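Pritent Household Tasks: README

Student Robotics Club, Liltham
Last update: October

This folder contains the recordings of our club project for the Marchal student competition. We are 9 students. We wanted to learn how a robot can do small work at home, like cleaning a sweater or putting things back in a box.

Each recording is made by a person with two hand-held grippers, one for each hand. We divided the work into 16 tasks. The total is 2,861 recordings, and all of them were checked one time by a second student.
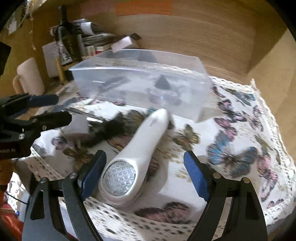
The lint remover task was the most difficult for us. The handle is smooth and round, so the fingers must close slowly, and many beginners pushed it away before they could hold it. We kept these failed tries in the folder "retry". Please do not mix them with the good ones if you train a model.

Files

The names start with the task number, then the number of the student. The file tasks.csv explains every task in one sentence. Five recordings of task 12 have no sound; we will repair this in the next version.

Known problems

Most recordings were made on the same few tables, and a model can learn the table too well. Left-handed people are missing. The time stamps of the two grippers are sometimes different by a small amount, please use the script align.py before you start.

You may use the data for study and teaching. If you publish something, please mention Florkoretti, the name of our team.

3 comments | 5 shares

Contact: the Pritent team, Liltham | Back to top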